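This website uses cookies to improve your experience. By continuing to browse you accept our use of cookies. Accept | Settings

Speaker notes: Holding still on one side while the other side works
Talk version, Dec 29, 2018

Slide 1. Title
Say what the talk covers: one training change for two-armed policies, tested in simulation only. No hardware results today. Questions at the end.

Slide 2. The problem
Most kitchen tasks in the Putar set need one hand at a time. The policy still has to output commands for both arms at every step. In our early runs the idle arm drifted. It followed the working arm at low amplitude, and on long tasks it ended up touching the counter or the robot's own torso.
Drift does not count as failure under the usual score. The drawer opens, the task passes, and the log looks clean. We only found it when we plotted the joint angles of the arm that had no job.

Slide 3. Why the obvious fix falls short
Freezing the idle arm works until the task needs a handoff. The release step then produces a jump in commanded position. Show the plot, point to the spike, move on.

Slide 4. Method
We call it Bresteck. It adds a hold term to the loss. For each arm the labeler marks spans with no contact goal. Inside those spans the policy is penalized for joint speed, and the weight ramps down before the span ends. Outside them the loss is unchanged.
Three things to say out loud:
- Labels come from the contact goals in the task script. No hand labeling.
- The ramp length is the only new setting we tuned.
- Network size is the same as the baseline.

Slide 5. Setup
Tasks run in the Modavine simulator. We used 33 kitchen layouts, with 4 held out for testing. Each policy was trained with 3 random seeds. Camera position is fixed within a layout. Appliance position and drawer friction vary between episodes.
If asked: friction was sampled once per episode and did not change during a pull.

Slide 6. Drawer task
Leave this one up for a while. Talk about the right hand first, then the left.
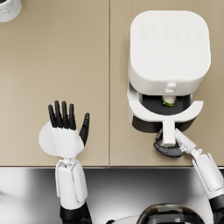 Figure 2. Air fryer drawer task, overhead view. Right hand on the drawer handle, left hand open over the counter.

The left arm has no contact goal during the pull, so the hold term is active for it. Remind the room that a single render says nothing about joint speed. The curves on the next slide do that.

Slide 7. Results
Idle-arm travel drops on all held-out layouts. Pull success is unchanged within seed variation. Handoff tasks improve slightly, but do not claim this as a result, as the spread between seeds is too wide.
The Yip baseline freezes the idle arm completely. It has less travel than ours and does worse on handoffs. Say both.

Slide 8. Limits
Tasks where the second hand should brace the appliance are not covered. The script gives bracing no contact goal, so our labels treat that arm as idle. This is a labeling fault and we have not fixed it.
Contact in simulation is also stiffer than we would like at the handle.

Slide 9. Next
Add bracing goals to the task scripts, then rerun the drawer tasks with the same seeds. Leave the config page on screen during questions.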